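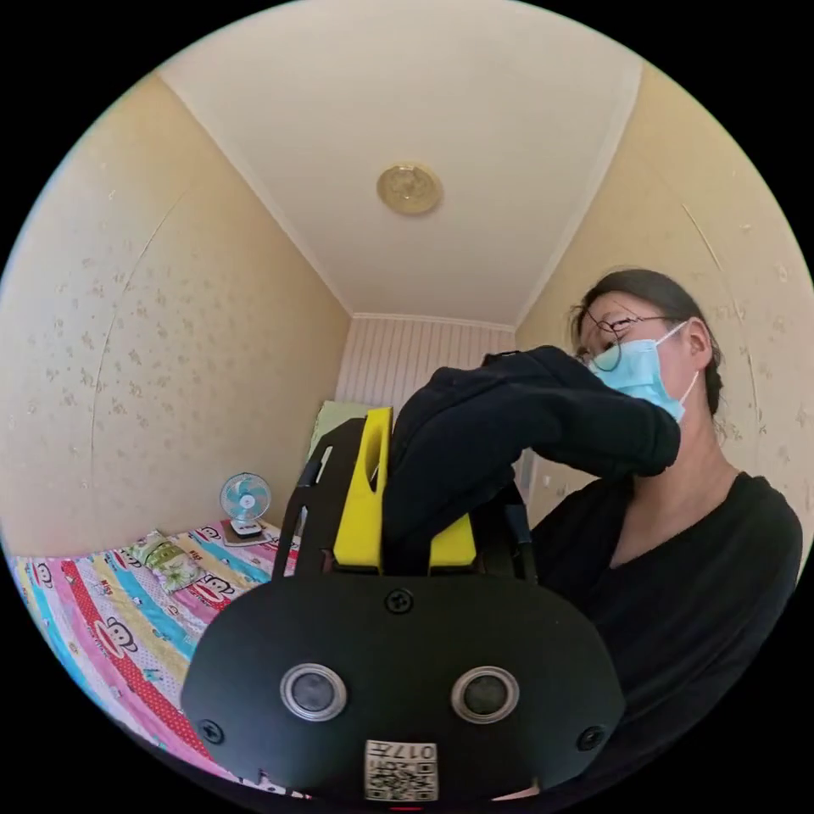 Birgit Voß wrote:
Before you change any more settings, please tell me which firmware is on the gripper and whether the tracking is lost at once or only after some time. Those are two different faults and the ticket mixes them.

Reply from Bianca Bălan:
Sorry for mixing. I separate them now.

Fault A. Recording starts, the log fills normally, and then the position jumps. In the file from this morning the jump comes at line 158. Before that line all values look fine to me.

Fault B. The opening width of the fingers stays at 0 for the whole recording, also when I open and close by hand. This happened in 4 recordings. After a restart of the Besteseo logger it was correct again, so I think it is not the same problem.

The unit is 017F, from the student project set. Firmware is the one that came with the set in December. I did not update it, the course page said to wait.

What I tried already:
– other USB cable: no change
– calibration again, with the printed board from the Unditz folder: no change for A
– sample rate down from 1,000 to the default: the jump comes later, but it comes
– lens cleaned with the dry cloth: no change

My teammate uses the same logger version with another gripper and has no jump.

Birgit Voß wrote:
Thank you, much clearer. Fault B is known. The logger reads the finger width only if the gripper is connected before the program opens. Connect first, start second. I close B.

For A, where do you record? Plain walls and a ceiling without any pattern are difficult for the tracking. Also check if your sleeve or arm goes in front of a lens when you reach over the device.

Reply from Bianca Bălan:
I record at home, in the bedroom. The wallpaper has small flowers, but the ceiling is white and I think I point up quite often. The arm is possible too, I often reach over the gripper with my right arm, and I wear black sleeves.

I made 5 new recordings with the sleeve rolled up and the gripper pointed lower. Three are without a jump. Two still have it, both when I turn fast to the door. I attached the logs to the Furitz folder, names start with "turn".

Birgit Voß wrote:
I have them. In both files the time stamps have a gap just before the jump, so frames are missing. Please close the preview window during recording and repeat only the fast turn. Status stays open.

Reply from Bianca Bălan:
Preview closed, fast turn repeated, no gap and no jump. I will run the full Mogensen task tonight with the same settings and write the result into this ticket.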